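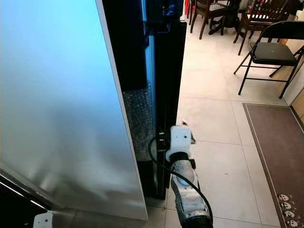 The fridge, door open.

April, 6:40 a.m.

Slept badly. The wind came off the water all night and the gutter on the Bristura side rattled until I got up and wedged a towel behind it. Made coffee and sat down to do the grocery math I've been putting off.

I have been keeping receipts for 3 months now. The one from the Closik store is always the longest and always the worst. I buy greens there as if I were feeding a family. Then I throw out half a bag and feel bad about it until the next trip. The butcher, Ó Néill, costs more per pound but I never waste anything from there, so in the end it comes out cheaper. I should have seen that a long time ago.

The plan is to shop twice a month for the dry goods and walk down to the Tratitham market for vegetables when I need them. It takes me 800 steps to get there and a few more coming back because I go around the hill. No car, no big cart. If I carry it, I'll buy less of it.

Started on the old stuff before lunch. Two jars of mustard, both nearly finished, so I scraped one into the other. Soup from the end of the celery, one onion, a potato and the rice left from last night. It needed salt and then it needed more salt. Ate it standing up, wrote down what went into it, and froze the rest in the flat containers.

My sister called in the afternoon and we talked about the garden beds. She thinks I should plant chard and forget lettuce, which bolts on me every year. I said I'd try one row. Ordered the seed while we were still on the phone.

Budget for the year was 2000 for meat and fish together. I am a little over where I should be by now. Beans for the rest of the month, then. I put a pound of black ones in water after supper.

Gutter is still making noise. Will have to borrow the long ladder.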